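Winduretti opens household chore trials to outside teams

Winduretti will open its simulated home to outside robotics teams in January. The company wants a plain answer to a common question: can a machine do housework yet?

Its own answer so far is "some of it." Software lead Donal Nic Giolla set 12 chores, from tidying a table to putting things away in the kitchen, and ran 294 attempts.

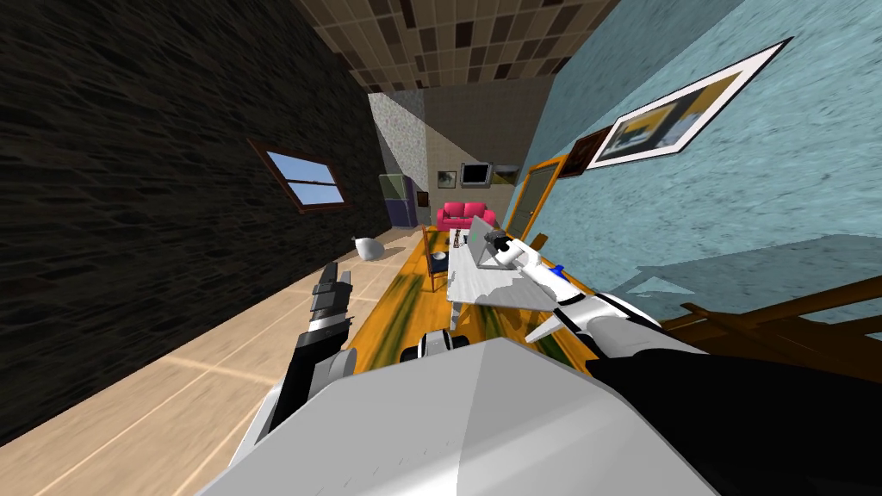

Over 60 percent were finished without help. Cluttered surfaces and narrow objects caused most of the failures.

"We would not sell this to a family today," said Nic Giolla.

Teams from Follo and Murakami have signed up.

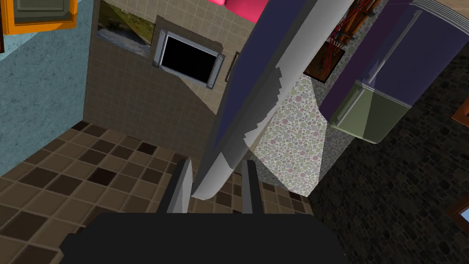

Open gripper below a long blue and white object in the simulated home.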